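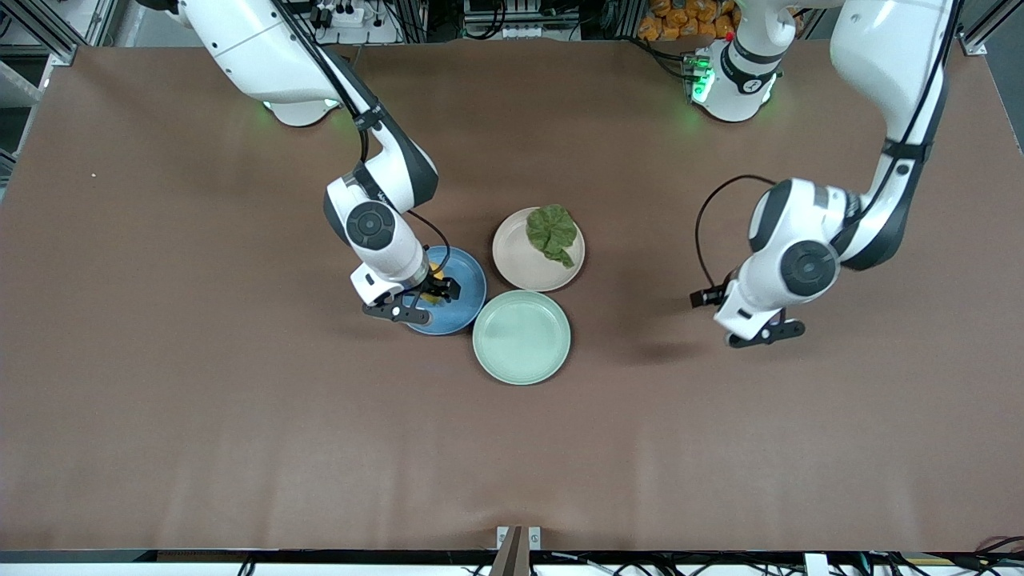
Foto: Sang-wook Bae / Werkstatt Brollesico

Zwei Arme, ein Tisch: Teller-Sortierung einrichten und einlernen

Stand: 8. Dezember 2025

Diese Anleitung gilt für den Zweiarm-Aufbau in der Gemeinschaftswerkstatt. Sie setzt voraus, dass beide Arme montiert sind und im Netz antworten. Wer den Aufbau zu Hause nachbaut, kann die Schritte übernehmen, muss aber die Grenzwerte an den eigenen Tisch anpassen.

Die Aufgabe: Kleine Gegenstände werden einzeln gegriffen und nach Farbe auf Teller gelegt. Ein Teller bleibt zu Beginn leer.

Was gebraucht wird

Zwei Arme mit Parallelgreifern
Tischbelag in einer ruhigen Farbe, ohne Muster
Drei runde Teller in verschiedenen Farben, möglichst matt oder nur schwach glänzend
Leichte Gegenstände, zum Beispiel Spielzeuggemüse
Rechner mit der Steuersoftware Lelon
Klettband für die Kabel

1. Tischfläche vorbereiten

Belag glatt auflegen und an den Rändern festkleben. Leichte Wellen stören nicht, Falten unter den Tellern schon, denn der Teller kippelt dann beim Ablegen. Werkzeug und Schrauben gehören vom Tisch. Das Licht sollte gleichmäßig sein. Bei uns reicht die Deckenleuchte, direkte Sonne vom Fenster verfälscht die Farben.

2. Kabel führen

Die Kabel außen am Arm entlangführen und an den Segmenten befestigen. An den Gelenken bleibt eine Schlaufe stehen. Sang-wook Bae hat sie im März zu kurz gebunden, danach fiel am Handgelenk immer wieder die Verbindung aus. Zur Kontrolle jedes Gelenk von Hand bis zum Anschlag bewegen, bei ausgeschalteten Motoren. Den Arm dabei abstützen.

3. Teller aufstellen

Die drei Teller stehen dicht beieinander in der Mitte, sodass beide Arme sie erreichen. Im Bild sind das ein blauer, ein beigerosa und ein hellgrüner Teller. Der rechte Arm hält etwas kleines Gelbes über den blauen, der linke wartet mit offenem Greifer neben dem hellgrünen. Für das Einlernen die Position der Teller nach jedem Durchgang um ein paar Zentimeter ändern, sonst lernt das Modell nur die Koordinaten.

4. Greifer einstellen

In Lelon unter »Greifer« die Schließkraft auf 20 Prozent setzen. Der Wert passt für alles, was leicht und einigermaßen fest ist. Für flache Dinge wie Blätter den Greifer tiefer ansetzen und die Kraft nicht erhöhen. Die Finger dürfen den Teller nicht berühren. Als Ablagehöhe den Tellerrand plus einen Fingerbreit eintragen.

5. Durchgänge aufzeichnen

Beide Arme in Grundstellung fahren, Aufnahme starten, einen Gegenstand greifen, ablegen, Aufnahme beenden. Langsam und ohne Korrekturen führen. Missglückte Griffe sofort löschen. Für einen ersten brauchbaren Stand haben uns 104 Durchgänge gereicht, sicherer läuft es mit bis zu 500.

6. Abspielen und prüfen

Zuerst mit halber Geschwindigkeit abspielen, eine Hand am Not-Aus. Ye-seo Choo empfiehlt, den ersten Lauf ganz ohne Gegenstände zu machen.

Häufige Fehler

Gegenstand rutscht heraus: Fingerpolster reinigen, dann erst die Kraft ändern.
Arme kommen sich zu nahe: Arbeitsbereiche in Lelon trennen und die Warteposition des freien Arms weiter nach außen legen.
Falscher Teller: Weißabgleich der Kameras fest einstellen, Automatik aus.

Die Konfigurationsdatei liegt auf dem Werkstattrechner im Ordner Rostedeo.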